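Kurno实验室招聘：机器人故障与安全测试员（3名）

发布日期：2019年9月15日
工作地点：Karkau园区2号楼
用工形式：全职，合同期一年，可续签
直属负责人：Said Hegazy

一、招聘背景

今年3月，我们的双臂操作台出过一次停机故障。当时机械臂在执行厨房类任务，夹爪在放下物品时没有按指令张开，手臂继续向侧面移动，把一只碗带下了桌面。操作员按下急停，从异常出现到手臂停住用了10秒，远远超出内部规定。没有人受伤，但复查日志时又找出78条同类记录，夹爪状态与控制端显示不一致，之前都被当作通讯延迟处理了。

Leitão项目因此暂停了一个月，恢复后增设专门的测试岗位。测试员不参与算法开发，只负责在日常任务中发现、复现和记录故障，并有权随时叫停作业。
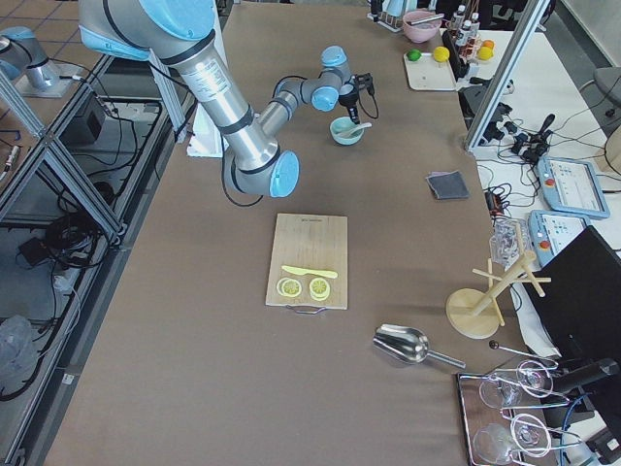
双臂操作台，桌上为厨房类任务用品，右侧白色台面上放有示教器。

二、岗位职责

1. 每班开工前检查急停按钮、示教器、线缆和夹爪，填写点检表。点检未完成，不得上电。
2. 按任务单摆放物品，运行切配、舀取、收纳等任务，全程值守。
3. 出现异常时先急停，再记录时间、手臂姿态、夹爪状态和桌面物品位置。未拍照前不要移动任何东西。
4. 与维护组一起复现故障。目前待复现的编号共1039个，按严重程度排序处理，不要求按月清完。
5. 每周五提交书面报告。报告写事实，不写推测；确需推测的，单列一段。

三、重点排查内容
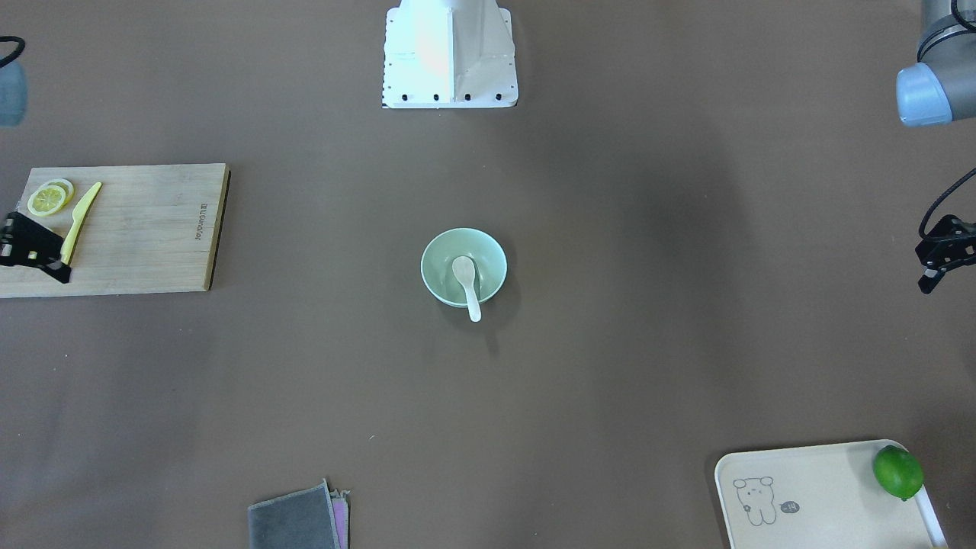 夹爪误报仍是目前最主要的问题。控制端显示“已张开”，手指实际没有到位，手臂抬起时就会带动旁边的东西。测试员需要对照桌面判断风险：右臂夹爪搭在砧板左端，旁边就是黄色塑料刀和两片柠檬，这种位置下如果误报后直接抬臂，砧板可能被一起掀动。碗里的勺子也要留意，勺柄伸出碗沿，横向移动时容易刮到。类似情况应写进任务单的备注栏，并在下一次运行前告知操作员。

线缆是第二项。腕部外侧的线缆走线较松，手臂转到某些角度时会受力，3月的故障最后查到的原因之一就是接头松动。维护组已更换接头，但固定方式还在改，改完之前每班检查两次。

四、应聘条件

大专及以上学历，机电、自动化、电气或相近专业。有工厂机器人操作或设备维修经验的，学历可放宽。
能看懂电气图和基本的报警代码。
能用中文写清楚一份故障记录，能阅读英文手册。
能接受早晚两班轮换，班次提前两周排定。
色觉正常，能久站。
会Python者优先，不会也可以报名。

五、待遇

试用期三个月，试用期工资不打折。缴纳五险一金，提供工作餐和夜班补贴。入职后前两周为安全培训，由Drurkow公司的讲师授课，考核通过后方可进入操作区，未通过的可补考一次。

六、报名方式

请将简历发至园区招聘邮箱，邮件标题写“测试员+姓名”。另附一页以内的文字，写一次你亲自处理过的设备故障：现象是什么，你先做了什么，后来查到的原因是什么。没有查到原因的也可以写，照实说明即可。

初筛通过者会接到电话，面试在操作台现场进行，时长一个半小时，其中包括一次急停演练。请穿平底包趾鞋，长发需束起，不要戴手链和挂绳。

招满为止。未录用者的材料保留半年后删除。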